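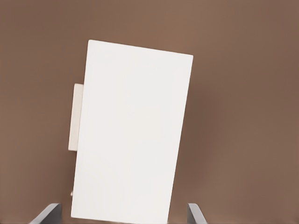
White panel on brown, tilted. Render.

Aug 17, 2019. Sunset timing, Kemppainen dock, continued

Wind dropped after supper so we went out again. Zakhar on the stopwatch, me on the scope with the full-aperture filter, Tyyne writing. Hertta came along to watch and ended up holding the clipboard down.

The question for anyone picking this up cold: Clestis prints sunset to the second. Arvo thinks that if it prints seconds it must know seconds. I don't. The position of the sun is not the problem, any decent ephemeris has that far better than we could ever check from a dock. The problem is the air. Every table I know of uses 34 arcminutes of refraction at the horizon and 16 for the half-width of the sun, adds them up, and calls it sunset when the center of the disk is 50 arcminutes down. The 34 is a convention. It is a fair average and no more than that. Tonight's air has not read the convention.

Setup same as before. Lake horizon to the west, clean water all the way. Eye height at the scope 3 meters above the water, measured with the tape from the eyepiece down to the surface, not from the deck boards. (Nikola measured from the deck boards in June and those numbers are no good to us. I've crossed them out in the old book and left a note.) Stopwatch set against the GPS time display before we started and checked against it again after. No drift we could see.

Dip of the horizon for that height comes out at 3 arcminutes, near enough. At our latitude in mid-August the sun is losing just under ten arcminutes of altitude a minute as it goes down, so the dip alone puts our sunset later than a sea-level one by a bit under twenty seconds. Clestis has a box for observer height. Nikola says it is used. I put in 3 and then 100 to see, and the time does move, later for the higher number, which is the right direction. I have not checked that it moves by the right amount and nobody should write that down as confirmed.

What we got: last bit of the upper edge gone later than predicted, with the height already put in. Tyyne has the raw times on the yellow sheet, taped in opposite. Zakhar called it slightly ahead of me, and I trust him less only because he was using the little finder and I had the better view. Either way we both had it late.

Late means more refraction than the standard value, if everything else is right. That would fit warm air sitting over cooler water. It would also fit a few other things, and I'd like these dealt with before anyone gets excited:

Clock. Checked twice. I'm fairly happy.

Position of the dock. Hertta read it off her phone. The phone and the map agree closely enough that the error in time is far smaller than what we're after.

Lake level. We have the height above the water tonight, fine, but a swell at the distance of the horizon changes what counts as the edge. Hard to fix.

Me. I knew the predicted time before I looked. I should not have. Next time Arvo keeps the prediction in his pocket until the sheet is filled in.

The lower edge went flat and a bit ragged just before it touched, and for a moment there was a thin slice that seemed to come loose at the top. Zakhar wanted to call it a green flash. I saw no green. Hertta saw no green. Tyyne was looking at the clipboard. Entered as "not seen."

Temperature: water off the end of the dock was cooler than the air at head height, both read with the same thermometer, water second. One pair of readings at one spot says very little about the next few miles of lake, and most of the bending happens out there. Nikola's idea of feeding our two readings into the Dronlow correction and getting a "local" refraction out of it strikes me as dressing up a guess. The correction uses temperature and pressure at the observer and assumes an ordinary profile above. If the profile were ordinary we would not be seeing the effect. He can run it if he likes, but the result goes on a separate page.

Arvo's counter, put down here to be fair to him: he says one sunset later than the table is weather, and that over a season it should average out to what Clestis prints. Maybe. Over this lake in summer I'd bet on a steady lean to one side. Neither of us has the nights to show it. We have 5 usable sunsets counting this one, and the two I like least are the two that agree best with the prediction.

Cundonano sent the revised observing form. It has a column for "sunset quality" with no explanation of what is being rated. Left blank.

To do
– blind the prediction (Arvo)
– water temperature farther out if we can borrow the rowboat
– work the height change in Clestis by hand, both values
– try a sunrise from the east side, same method. Zakhar says he will get up. We'll see.
– new battery for the red flashlight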